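Why Cloth Wrinkles

Reading time: 3 minutes

Cloth is made of fibers. A fiber is a very thin strand, thinner than a hair in most cases. Fibers are twisted together to make yarn, and yarn is joined to make cloth. There are two main ways to join it. In weaving, one set of yarns passes over and under another set. In knitting, the yarn is pulled into loops, and each loop holds the next one. Most T-shirts are knitted. Most bed sheets are woven.

A wrinkle is a bend that stays. To see why some bends stay and others do not, you have to look inside the fiber.

What is inside a fiber

Cotton fibers come from a plant. Each one is built from long chains of a material called cellulose. The chains lie side by side and hold on to each other with weak links called hydrogen bonds. One of these bonds is easy to break. A large number of them together is much stronger.

When you bend a piece of cotton, some of the bonds break. The chains slide a small distance and new bonds form in the new position. The cloth is now held in its bent shape.

What water does

Water is made of very small molecules. They move in between the cellulose chains and take the place of some of the bonds. The chains can then slide easily. As the water leaves, the bonds form again and lock the chains wherever they happen to be. A cotton shirt that dries in a ball will keep the shape of the ball.

What heat does

Heat makes the chains move more. This is how an iron works. The heat and steam loosen the bonds, the weight of the iron presses the chains flat, and the bonds form again as the cloth cools – this time in a flat shape. An iron can be hot enough to burn skin, so ironing is a job for an adult.

Different fibers

Wool wrinkles less than cotton because its fibers are naturally curly and spring back. Polyester is made in factories and takes in very little water, so its chains do not slide much in the wash. Linen wrinkles the most easily of the four. Its fibers are stiff and do not spring back well.

Try it

Cut two squares from an old cotton rag, each 9 inches wide. Wet both and squeeze them out. Lay one flat on a towel and roll the other into a tight ball. Leave them for 22 hours. Open the ball and compare the two. If the middle of the ball is still damp, leave it longer.

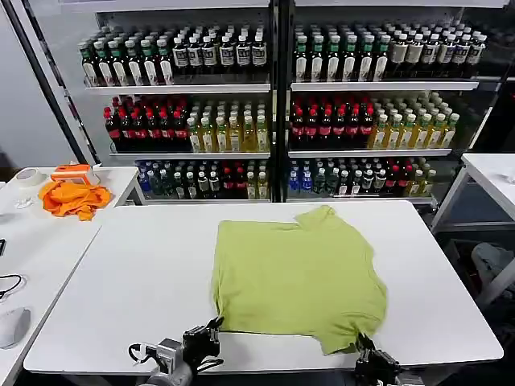
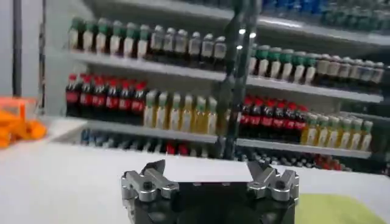 Photos: Varmont

Knitted cloth has one more way to change shape. Its loops can stretch and then relax, so a shirt may pull out of line without any fiber being bent sharply. Smoothing it by hand moves the loops back. Sharp creases usually need water or heat as well.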